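Stullora Handling Laboratory
Gallery: The August gripper fault

Safety and Incident Review pages

This gallery accompanies the review of the gripper fault recorded in August on the Bereck arm. It is intended for staff and students who use the arm and for visiting groups who will be asked to read the revised operating rules before they are given access. The full report, with the controller logs, is held by Deirdre Hegarty and may be read in the laboratory office.

Background

The arm had been in use for 16 weeks on a programme of household handling tasks, under the direction of Shufen Wei. The tasks are simple ones: to approach a drinks bottle, close on it, lift it, carry it a short way and set it down again. Over that period the arm completed 868 trials. The fault described on this page was first noted in trial 198, although it was not understood as a fault at the time and was entered in the log as an operator error.

In the affected trials the gripper closed on the bottle in the usual way and the lift began as planned. Part of the way through the carry, the controller received a false reading from the position sensor, took the fingers to be fully open, and sent a command to close them. The fingers then pressed on the bottle with far more force than the task allowed. In most cases the bottle bent inwards and was held. In the most serious case it was forced out of the grip and struck the floor inside the marked area, where Arsen Derkach was standing to reset the next trial. He was not hurt.

The review found that he should not have been inside the marked area while the arm had power. It also found that the rule on this point was poorly worded and that several members of staff had read it in the same way as he had.
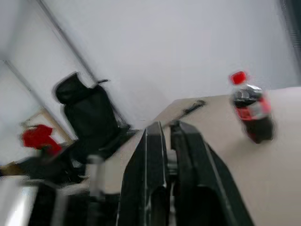
The position sensor is supplied by Kaczorowski and is fitted inside the gripper housing. When the unit was opened, Garba Ekpo found that the sensor lead had been routed too tightly past the finger drive and that its outer cover had worn through. The bare section touched the housing only when the wrist was turned beyond a certain angle, and this explains why bench tests, carried out with the wrist level, had shown nothing wrong.

Soft drinks bottles were chosen for the programme because they are cheap, easy to replace and familiar to everyone. A full bottle under pressure is nevertheless a poor object to squeeze without a limit, and the original risk assessment did not say so. It dealt with dropped objects and with trapped fingers — both properly covered — but treated the bottle itself as harmless.

Sequence of events

The main event took place at 3.40 in the afternoon, near the end of a long session. The emergency stop was pressed by Karla Xolalpa, who was at the operator's desk, and the arm came to rest as designed. Power was removed at the wall and the work was suspended the same afternoon. The log file was copied before the controller was restarted, a step which proved very useful later on.

A search of the earlier logs then showed the same false reading in a number of trials, beginning with trial 198. In each of them the sensor reported an open gripper for a fraction of a second and then returned to a normal value. The software supplied by Arkodier had recorded a warning every time. The warning was written to the log and was not shown on the operator's screen.

Changes now in force

The sensor lead has been replaced and given a longer path, held by two clips, and it will be inspected every 800 trials. The closing force is now limited in the drive itself, so that a false position reading can no longer raise it. Sensor warnings appear on the operator's screen and must be cleared by hand before the next trial will start.

No person may enter the marked area unless the arm has been stopped and the operator has said so aloud. Bottles used in handling trials are to be opened and closed again beforehand to release pressure. Any trial that ends in an unexpected movement is to be entered as a suspected equipment fault until it has been shown to be something else.

Outstanding matters

Arkodier has been asked to change the default setting for sensor warnings and has not yet replied. A second gripper of the same type, at present in storage, will be opened and checked before it is issued. Questions about the review should be addressed to Deirdre Hegarty, and requests for access to the arm to Shufen Wei.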